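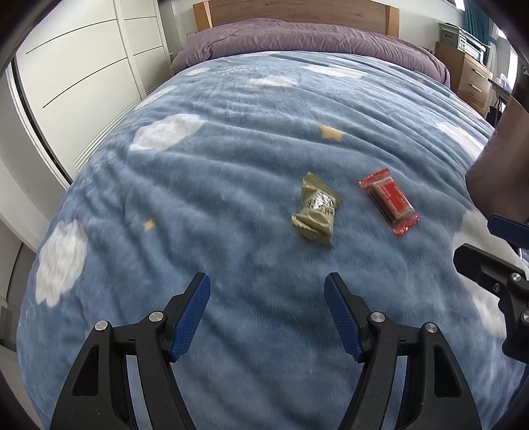

Blue fleece blanket with clouds and stars, duvet folded back at the headboard.

Volby Residential Block -- Composite Screens, Walkways and Handrails
Annual inspection checklist with comments
Inspected by: Deming Peng
Date: 25 Nov 2024
Weather: dry, light wind, low sun after two o'clock

Key: S = satisfactory. M = monitor. A = action needed. N = not inspected.

Read the comments as well as the letters. Last year's sheet had an S in every box and no comments at all, and I do not believe anyone got up on the east walkway to earn them.

1. Paperwork

1.1 Installer's handover file on site -- A
The file is a ring binder with the Catel brochure in it and very little else. A brochure is sales material. There are no torque figures for the fixings, no batch records for the panels and no drawing showing the brackets as built. The drawing that is in there shows brackets of a different shape from the ones on the wall.

1.2 Maintenance schedule -- A
"Little or no upkeep required" is the whole of it. Somebody still has to wash the things and check the bolts. Dasness to write a proper schedule and send it to me before the end of January.

1.3 Load certificate for walkway grating -- M
There is a certificate, but it is for the 43 mm grating and it gives a span I cannot match to anything on the east side. I have asked for the calculation. A phone call telling me it is "well within" will not do.

1.4 Previous defects closed out -- A
Two were marked closed. The loose end cap on the north handrail is closed. The missing washer at the foot of the east stair is still missing.

2. Sun screens, south elevation

2.1 Panels present and undamaged -- S
All there. One has a scuff low down which looks like a ladder mark. Surface only, no fibres showing.

2.2 Colour and surface -- M
The supplier says the finish will hold its colour. It may. The upper panels are already paler than the spare kept in the plant room, which has never seen daylight. Fading does no harm to strength that I know of, but it is sometimes the first sign that the surface layer is thinning, and I would like the same panel looked at every year from the same spot. Mark the back of it with paint pen so the next inspector is not guessing.

2.3 Fibre bloom (run a gloved hand along the edge) -- M
Slight prickle on the west-facing edges. None elsewhere. Wear gloves for this, and do not let residents hang planters or washing lines from the screens.

2.4 Cut ends sealed -- A
Factory ends are fine. Ends trimmed on site are not sealed on the two lowest rows. I could see bare laminate. Whoever cut them either had no sealant with them or ran out. Seal with the resin named by the manufacturer. Silicone from the van is not the same thing.

2.5 Brackets -- M
Stainless, and sound where I could see them. The brackets behind the downpipe I could not see, so I am not passing them.

2.6 Fixings tight -- A
Spacing is 550 mm as drawn. Nine bolts turned by hand on the top row. Composite creeps a little under a tight bolt, which is well known in the trade, and it ought to have been gone round again after the first season. No record that it was. Re-tighten to the maker's figure once we have the maker's figure (see 1.1). Do not guess high, the panels crush around the hole.

2.7 Rattle or movement in wind -- N
Not enough wind to judge. The top floor complain of a rattle at night and I see no reason to disbelieve them, given 2.6. Come back on a rough day.

3. East walkway

3.1 Grating seated on all bearers -- M
One panel rocks underfoot at the stair end. It could be a high bearer or a warped panel. Lift it and find out before packing it with anything.

3.2 Hold-down clips -- A
Clips are fitted at the corners only. The Catel sheet asks for one at mid-span as well. The contractor tells me this is "never done". It is in their own supplier's instructions.

3.3 Grit surface -- S
Good grip with a dry boot. Not tested wet, and the slip rating in the binder is for a different pattern, so the S covers what I stood on in the conditions above and nothing more.

3.4 Cracks, whitening or soft spots -- S
Tapped along the length with a coin. Even sound throughout. No whitening at the bearers.

3.5 Drainage under walkway -- M
Leaves and a crisp packet in the channel. Composite will not rust. The steel bearers it sits on will, and they are sitting in leaf mould. Clear it out and touch up the paint on the second bearer from the stair.

4. Handrails and stair

4.1 Top rail continuous and free of splinters -- S

4.2 Posts firm -- M
The post at the half landing moves at the top when leaned on. The base plate is steady, so I suspect the sleeve joint. It is not dangerous today. Look again in January, and if it has got any worse it becomes an A.

4.3 End caps -- S
Replaced since last time and properly glued.

4.4 Anchor bolts at foot of east stair -- A
Washer missing, see 1.4. A washer costs pennies. This has now been written down 2 years running.

4.5 Earth bonding of remaining metal parts -- N
Needs an electrician. The contractor says that with composite rails none is needed. There are still steel bearers and a steel stair stringer, so I would like to hear that from someone qualified to say it.

5. Claims I could not confirm

The Zou cost comparison in the binder says the composite job came out cheaper than steel, with the saving in crane hire and labour. That may be right. It leaves out the second visit to re-tighten bolts, the resin for the cut ends, the missing clips and my fee, all of which somebody will pay for. I am not against the material. I have seen it do very well near salt water where painted steel was flaking off in sheets. I do object to being told that a thing needs no looking after, usually by people who will not be here when it does.

6. Actions

Dasness: 1.2, 2.4, 2.6, 3.2, 4.4
Supplier, through Dasness: 1.1, 1.3
Block manager: 3.5, and a notice to residents about hanging things from the screens -- please put it in the lift as well as on the board
Myself: 2.5 with a mirror on a pole, 2.7, 4.2
Electrician to be appointed: 4.5

Overall result: usable, not signed off. The walkway may stay open provided the rocking panel is coned off until it has been lifted. I will sign when the A items come back with dated photographs. An email saying "all done" will be filed with last year's.

D. Peng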